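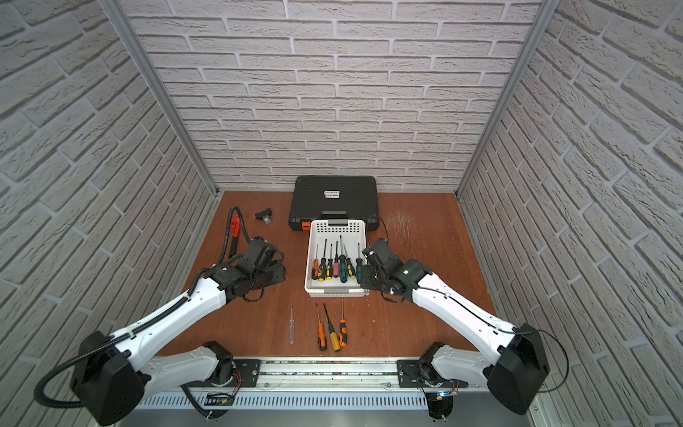
Bench as of tonight. Case at the back, basket in front of it, strays in front of that.

Screwdriver storage on a small bench: basket or back in the case?

luik_bench
Started: 2020-03-20

I'm trying to settle on one place for my screwdrivers and I keep going back and forth. The bench is small and has walls on three sides (the gray brick is wallpaper), so anything I put against the back wall stays there and everything else has to fit in front.

Right now I have seven in a white plastic basket, shafts up, and four more lying on the wood because I ran out of patience. The black case behind the basket is closed. I like being able to see everything. I don't like that the basket sits up against the case, so I have to move it before I can get the lid open.

Options as I see them:
1. Keep the basket and add the last four.
2. Everything in the case.
3. Some kind of rack on the wall.

What do you all do?

clastinel40
Rack. A strip of wood with holes drilled in it, screwed to the aluminum posts in the corners so you don't have to touch the wallpaper. Mine cost nothing because it was an offcut. The drivers hang tip down and I can read the handles.

Shafts up in a basket is the wrong way around for me. You reach in from above and the first thing your hand meets is the tip.

drulivton
Disagree with the above. Tips up is the only way I can tell a Phillips from a flat without pulling each one out. Your handles are a mix of colors, so you could probably learn them, but I never have. I've been at this for 45 years and I still grab the wrong one if I can't see the end.

I would keep the basket and move it to the left, over by the red-handled tool with the cable. Then the case opens.

clastinel40
You can put a dab of paint on the end of each handle. One color for Phillips, one for flat. Takes ten minutes.

drulivton
And then you have to remember which color is which.

reltason_garage
Whatever you pick, sort them first. Eleven on one bench is more than most people use. I went through mine last September and found I had been using four. The rest went in a drawer in the house and I have gone looking for one of them twice.

The one with the clear handle looks slim. I'd keep that one separate from the others. Small ones fall to the bottom of a basket and lean under the big ones.

luik_bench
That one does go missing, yes. It was in the basket last week and I took it out for that reason.

I measured and a rack would fit between the posts, but I clamp things against the back wall sometimes and I'd be reaching over it. Moving the basket left is easy enough to try first.

mossyhinge
Vote for the case. A basket fills up with sawdust and washers, and the holes in the rim don't do anything for that. With the case you close the lid and you're done. If you have to carry the tools to another room it already has a handle.

The cable on the red-handled tool would bother me more than the screwdrivers do. Put a hook on the left side and hang it.

reltason_garage
Case is fine for carrying. For daily use I'd be opening and closing it 800 times a year, and the lid takes up the back of the bench while it's open.

mossyhinge
So leave it open while you work. That's what I do.

clastinel40
Then you lose the space behind it, and he says he clamps things there.

luik_bench
OK, plan for now. Basket goes to the left, the big ones stay in it tips up, the slim one gets its own spot. The yellow and black one with the long shaft may go in the case if it makes the basket tip over. Cable gets a hook when I find one. I'll leave it like that for a month and post again if I hate it.

drulivton
Put a rag in the bottom of the basket. It stops the handles sliding around.

Contact the moderators | Forum rules | Copyright Clastinel Bench Forum | Back to top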